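Groups > Bromen Hall Users > Minutes

Minutes of the users' meeting, 26/10/2026

Haris Tomić took the chair and thanked everyone for coming out, and for the lemon slice. Apologies were received from the Vatitz choir.

Lejla Ristić spoke warmly (and at some length!) about the white room, which has come up a treat. The walls were painted in September at a cost of $1564, and the colour suits everyone, even those of us who had hoped for cream. The ceiling lights are staying as they are.

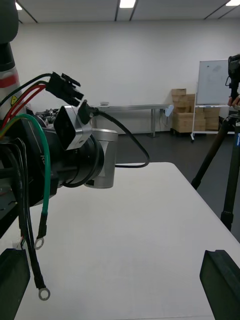
White room, tabletop and ceiling lights.

There was a good long chat about the white tabletop. Haris asked that groups please put a cloth down before any glue or paint comes out - the Zesel craft circle has kindly offered theirs. Chairs go back against the wall afterwards.

A quote of $283 for blinds was accepted. Lejla will ring Đorđević about a delivery time.

The kitchen tap was held over, as we had run well past supper. Meeting closed with tea.

Comments

Marg: Lovely to see that wall so clean. Well done all.
Pete W: Can the craft circle cloth live in the hall cupboard?
Lejla: Yes Pete, top shelf.

Recent items
Kitchen tap: have your say
Supper roster
Minutes, September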